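The trouble with "longlisted"

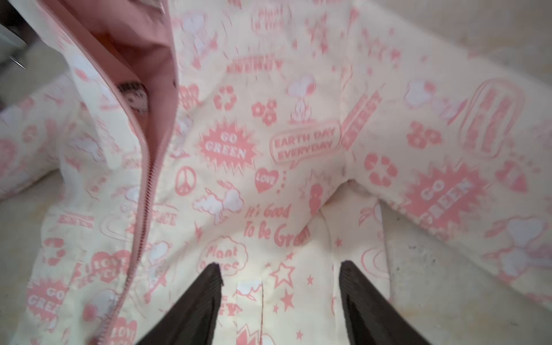
Three members have written to me since the autumn to ask whether they should enter the Mabula First Chapter Prize, and I have given all three the same grumpy answer, so I may as well print it and save my typing fingers. The entry fee is 30 pounds. For that you get the chance to send in one chapter, which will be read by someone the organisers describe as "an experienced industry reader", and if you do well you may put a badge on your cover. I am suspicious of badges. They work the way slogans work on children's clothes and tote bags: print GO GREEN in a pink starburst, put EARTH DAY EVERYDAY in a speech bubble next to it, and the cloth is no greener than it was before. A sticker saying "Mabula Longlisted" tells me that a book was entered for something. It doesn't tell me whether I'd want to read past page four.

I should say that I've been on the other side of this. My second novel, the one set in the salt works, was longlisted for the Helten in its last year but one. I was thrilled. I rang my sister. Then the list came out and there were 109 of us on it, and when I asked how many had entered I was told the figure was not made public. It still isn't, and the prize has since folded. I had the word on my website for years all the same, and I only took it down last spring when I noticed I was embarrassed by it.

So, the Mabula. I read the rules twice. The judges are not named until after the closing date. The organisers keep the right to print any longlisted chapter in an anthology, with no fee to the writer, and there is no date by which that right runs out. Shortlisted writers are "invited" to a prize lunch, and you have to go to the second page of the rules to find that the invitation is to buy a ticket. There is a feedback service too, which costs extra, and the sample report on their site could have been written about any chapter of anything. "The dialogue has energy but could be tightened in places." Whose couldn't?

Michalis Xenos takes the opposite view and has asked me to put it fairly, so I'll try. He won the Goltmont story prize a few years back, and he says that an agent who had turned him down twice wrote to him the week after. He thinks a deadline gets work finished, that the fee is less than a night out, and that writers who sneer at prizes have mostly not won one. The last bit was aimed at me and I'll take it. But the Goltmont names its judges on the day it opens, puts up the number of entries, and pays every writer it prints. If they were all like that I'd have nothing to write about this month.

I'm less sure what to say about the Clustley. It's free to enter, which people always bring up as though it settles the matter. It's run by a company that sells editing, and every entrant I've spoken to got a warm email afterwards saying the manuscript had "come very close" and offering money off a full edit. Perhaps they all did come very close. Yusri Santoso entered a chapter from a book he had given up on, with the ending missing, and he came very close as well.

If you still want to enter things, and I know most of you do, then look up who won last time and see if you can find the book. Read a few pages. If it's good, and you can see that the prize did something for it besides the sticker, then pay your fee and good luck to you. If you can't find the book at all, or the winner's page leads nowhere, I'd keep the money. Look at the rights clause before you look at the prize fund. And be wary of any contest with more categories than you can read in one breath. I saw one last month with separate awards for "uplifting fantasy" and "inspiring fantasy" and I'd love to sit in on the meeting where they decide which is which.

I've been told this makes me sound sour about other people's good news, and I hope it doesn't. We've had some real wins in the group this year and I clapped as loudly as anyone. Yusri's novella got a proper review in a proper paper, with a complaint in it about the middle section, and I'd swap a drawer of certificates for that complaint. It meant the reviewer had got as far as the middle.

The Mabula closes at the end of January. If anyone enters and has a better time of it than I expect, write and tell me, and I'll print the letter in full in the next issue. Send me the feedback report too, if you paid for one. I'm collecting them.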